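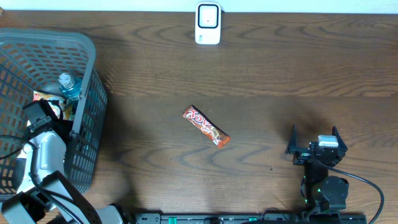
Engelbrecht

Re: can they do the chores yet?

I've been meaning to answer this since it came up at the start of November. The question was put like this:

> We run a small packing room and we keep getting brochures that say a
> pair of arms can take over the light work. Snacks into boxes, bottles
> into baskets, clear the table at the end of the shift. I have also
> been told the same machine will be tidying kitchens soon. Before I
> spend a day going to look at one, is any of this true yet? I don't
> need a lecture on AI. I need to know if it can pick things up and put
> them where they go, all day, without one of my people standing there.

Short version: the first part yes, the second part mostly, the "all day" part no.

Long version. I help out two afternoons a week at Sokedham, where we have been trying table-clearing and basket work. A chocolate bar, a drink bottle, a bag of something, one gray basket. The job is to get the things into the basket or back out of it. A six-year-old does it without thinking.

A bar in a wrapper on a bare table is a good object for a machine. It's stiff, it has an edge you can close two fingers on, and there is a gap between it and everything else. Our last long run was 78 picks of single items off the table and I was happy with it. We had to step in 5 times, and most of those were the bar turning in the grip and getting dropped on the rim.

Going into the basket is harder. The walls are in the way of the wrist, the fingers have to come in steep, and a soft package pushed up against the side doesn't give you much to hold. If a bottle is lying across the top of it, the arm has to decide to move the bottle first, and that is where ours slows down. It can take up to 4 tries. A person reaches in from the side and shoves the bottle over with the back of the hand while grabbing the bag. We have not gotten anything like that to work reliably.

The other thing I would warn you about is the surroundings. The brochures show a clean table and a plain wall. Your packing room won't look like that and neither does any kitchen.
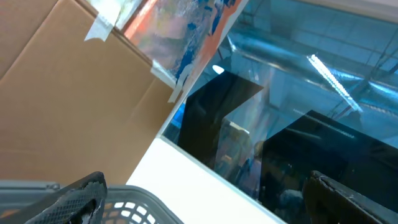 Glass and anything shiny gives us the most trouble. A panel shows you the ceiling lights and whatever is behind it at the same time, and a small camera down by the fingers can't always sort out which is which. Our arm has gone for a reflection more than once. Loose tape and cardboard edges are the next worst. They move when you brush against them, and then the place doesn't match what the machine saw a second ago. If you have a steel counter or a glass-front cabinet near where the arm would work, ask the seller to run the demo next to something like it.

On software, we started with Cudumance and moved to Diria in the spring. I have no strong feelings. Cudumance was easier to set up. Diria recovers better after a missed grab, and for us that mattered more. Neither one will take a new product on the line without somebody spending time showing it. Figure on half a day for a new item if it's rigid and longer if it's a bag.

To the question about your people: right now one person has to be within earshot. They can do other work, but they will be getting up to free a stuck wrapper or put a bottle back upright. If your line changes what it packs every week I would not buy yet. If it's the same box and the same bar for months at a time, go and look, and bring your own products in your own basket. Don't let them use theirs.

As for kitchens, I'd wait. Wiping down a table is fine. Putting groceries away involves doors, bags inside bags, and other people walking through.

Somebody also asked off list about noise. It's quieter than a box fan. The cables need watching more than anything, because they snag when the arm folds back on itself, and ours have been retied several times.

If anyone has had luck with soft bags in a deep bin I'd like to hear what fingers you're using. We are on plain two-finger grippers and I'm thinking about a softer pad.

Engelbrecht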